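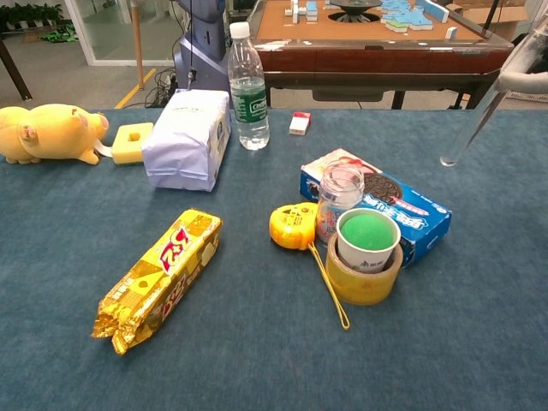
Snacks and bits and pieces on the table, water bottle at the ready.

I had my first proper meat pie of the cold weather in May, standing up, out of a paper bag, and got gravy down the inside of my sleeve. That is more or less how soup season began at our place, which I know sounds like a non sequitur, but bear with me. I went home to rinse the cardigan, and while I was at the laundry sink I got to thinking about how long it had been since I'd made a big pot of anything. The whole summer had been salads and cold chicken and things on toast. By the time the cardigan was on the line I'd decided I was going to learn to make pepper soup, and learn it from somebody who knew what she was doing.

That somebody was Titilayo Fashola, who lives over the back fence from us and has done for as long as we've been in Urkine. If you don't know Urkine, it's the sort of town you drive through on the way to Tiven, and most people do. We've got a bakery (source of the pie), a pub, a servo, a hardware shop that also does fishing licences, and a very good greengrocer called Uzor, where you can get goat if you ring ahead. I ring ahead a lot now.

Titilayo had been sending containers over the fence to us for years. They'd come with the lid taped down and a word of warning, usually "this one is not for the children", and I would send back lemons or a jar of relish, and I always felt I was getting the better end of the deal. When I asked if she'd teach me she laughed for quite a long time. Then she said to come over in the morning and bring my own knife, as she didn't lend hers.

So over I went, at half past eight, with my knife wrapped in a tea towel and a notebook under my arm. I'd expected to be home by lunch. I got home when the streetlights were coming on!

The first thing to say about goat pepper soup is that it starts with the washing. I had bought my goat from Uzor already cut up on the bone, and I thought it looked perfectly nice, and Titilayo tipped it into the sink and went at it with salt and warm water and her bare hands until I felt quite embarrassed for it. Then it went into the pot with onion, a good knob of ginger, garlic, salt, and only a splash of water. I had my jug all ready to fill the thing up. She took the jug off me. The meat gives up its own liquid first, she said, and you let it do that with the lid on and the heat low, and you only add the rest once the bottom of the pot starts to smell like dinner.

I wrote that down exactly: "smells like dinner". It's not the most useful instruction in the notebook but I've come to understand it since. There's a point where the raw smell goes and something rounder comes up, and if you lift the lid you'll see the pieces have tightened and gone pale brown and are sitting in a cloudy little puddle. That's when the water goes in. Enough to cover by the depth of your thumb, and you can use a big thumb or a small one depending on who's coming.

While that simmered we did the spice. Now, I had always assumed that the pepper in pepper soup was the whole story, and I will put my hand up and say I'd been picturing a shaker of the black stuff. The chilli is there, of course, and there's plenty of it, but what you're really tasting is the seeds. Calabash nutmeg is the main one, ehuru, which comes in a hard little shell you have to crack. You toast it in a dry pan and the kitchen fills up with a smell somewhere between nutmeg and a cedar chest. Then there's uda, long dark pods that look like something a gum tree dropped, and grains of Selim is the other name for those, and a few alligator pepper seeds if you've got them. Titilayo grinds hers in a mortar her mother gave her. I was allowed to have a turn and was then relieved of duty.

At some stage Ekaette Ojo turned up. Ekaette is Titilayo's friend from Tiven and I had met her twice before, both times at a barbecue, and she has very strong opinions about scent leaf. She'd brought a bunch of it, grown in a tub beside her water tank, and the pair of them stood at the bench and disagreed about how much should go in and when. Titilayo puts hers in right at the end, torn, with the heat off. Ekaette thinks half should go in earlier, so that it gets into the broth, and the other half at the end for show. They asked me to decide, and I am not a brave woman, so I said I'd need to try it both ways. (I have since done so. I like Ekaette's way, and if you're reading this, Titilayo, I'm sorry, and I'll bring lemons.)

We ate it at four in the afternoon at the kitchen table with boiled yam. I'd like to tell you I handled it gracefully. The first spoonful was lovely, all warm and woody and savoury, and I remember thinking that people make far too much fuss about heat. Then the second one arrived on top of the first. My nose ran, my ears went hot, I had to take my glasses off. Ekaette pushed the tissues across without breaking off what she was saying. But I kept going, and somewhere near the bottom of the bowl it stopped hurting and I felt wonderful, as if somebody had opened all the windows in my head. I'd had the tail end of a cold for a fortnight and I'm sure that bowl is what shifted it.

Since then I've made it on my own more often than my family would strictly have chosen. The first solo attempt was thin. I'd panicked and put the jug in too early, exactly as I'd been told not to, and it tasted like goat tea. The second was better but I'd let the ehuru catch in the pan while I was on the phone to my sister, and there was a bitterness at the back that no amount of salt would fix. If you burn it, throw it out and start again, even though it hurts. The third one was right. I knew it was right when my husband, who considers white pepper adventurous, went quiet and had seconds.

A few things I've worked out along the way, for anybody who wants to give it a go. The goat needs longer than you think. Mine takes two hours on the small burner and I've stopped looking at the clock and just prod it. If you can't get goat, lamb neck does nicely, though it's fattier and you'll want to skim. Chicken works too but use drumsticks or an old boiler, as breast will go to string on you. If you can't find scent leaf, a bit of basil will get you part of the way. It won't be the same, and Ekaette would want me to say so.

As for the spices, you won't find them at the supermarket in a town like ours. I used up Titilayo's for a while, which was a cheek, and then I sent away for my own 200 grams of ehuru and had it delivered in a padded bag that scented the whole letterbox. The postie asked me about it. It keeps well in a jar, whole, and I only crack what I need.

I did buy one piece of equipment, and I've gone back and forth on whether to own up to it. It's an Ellov pot, the heavy sort with a lid you could anchor a dinghy with, and I got it second-hand for $43 from a woman clearing out her mum's place on the Tiven road. It has a chip on one handle and a burnt ring inside that I've scrubbed at with bicarb until my wrists gave out. The ring's staying. But it holds a low heat beautifully and I don't seem to get things sticking any more. Titilayo makes hers in a thin old aluminium pot that's gone all dimpled on the bottom, and hers is still better than mine, so make of that what you will.

Next on the list is egusi, which I've been promised a lesson in once the weather's properly cold. I've been told to bring the knife again, and also my own apron this time, after what I did to the borrowed one. Ekaette's offering to show me moi moi as well, steamed in leaves and not in tins, and I gather there's a disagreement waiting for me there too.

In the meantime there's a tub in my freezer with the lid taped down. I've written "not for the children" on it in texta. My youngest is twenty-six and was a bit put out, but he's tried it, and he didn't ask for the tape to come off.

If anyone local wants a cutting of scent leaf, mine has gone mad on the back step and I've got three little pots ready to go. Just come round the side, the front bell's still broken.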